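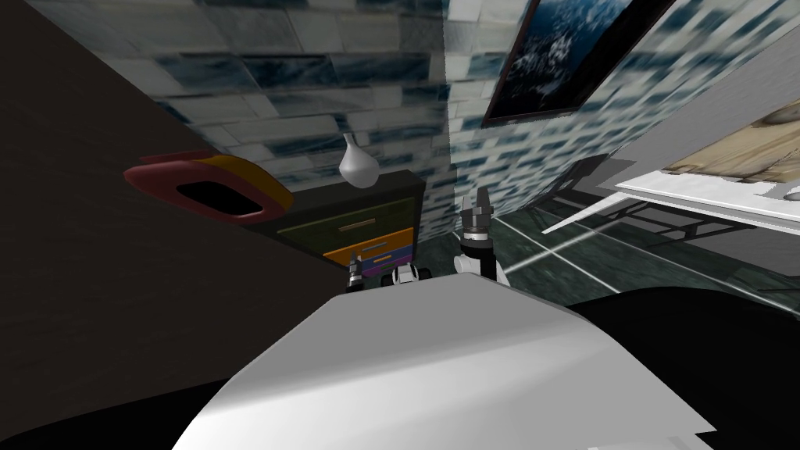 *Both arms up by the drawers in the Jurnolero practice room.*

I've had Jurnolero on my work machine since 5th September, and I've finally got enough hours in to say something useful about it. It's a simulator for setting up two-armed robots before you let them near real furniture. I paid 400 for the single-seat licence, out of my own pocket, and I'm mostly glad I did!

The part I use most is the gripper setup. You load your arm (mine's the Plidier model), park it in front of something to pick up and fiddle with finger opening and approach angle until you're happy. I did all my first tests on the red and yellow ring, a chunky hollow thing with very rounded corners, and it's a good choice for a beginner as you can tell at a glance whether you're lined up.

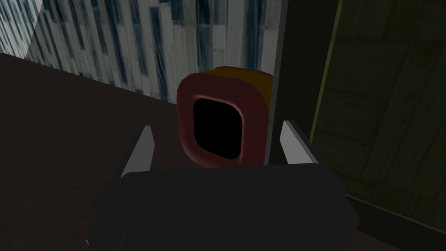
Finger opening is a slider, which I like, but the approach angle is a number box that forgets what you typed if you click away too soon. I lost a whole set of values that way and had to go back to my paper notes. Save after every change, is my advice.

Head view is the other big one. You can set the tilt of the camera to match your own robot, so if yours looks at the world on a slant (mine does, quite badly) you can work with the same slanted view here. I had 11 presets by the end of the first week and binned most of them. It's worth keeping one where both grippers show over the top of the body, for checking the arms against each other.

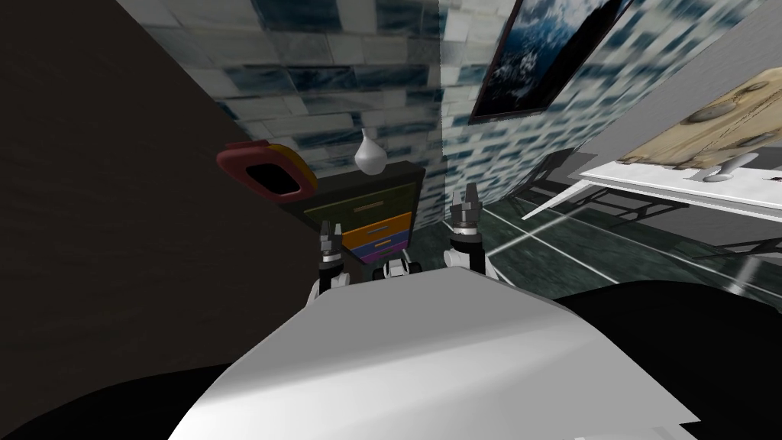 ## What about looking after it?

Less good. There's a maintenance screen that counts joint cycles, and mine had got to 1248 before I spotted that it resets whenever you swap rooms. Jaruwan Petchrat at Undulport, who sold me the licence, answered my email the same day and says a fix is due in October. We'll see.

The rooms themselves are lovely, though. I keep going back to the one with the coloured drawers and the tiled walls, even if the tiles go a bit smeary off to the right.
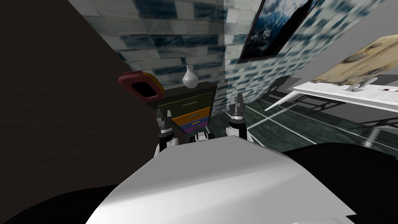 It's a tight corner for two arms, too, so I use it for checking elbow clearance. I tried the Pongsiri package before this and gave up on its menus. Four stars from me, and I'll look again once the counter's sorted.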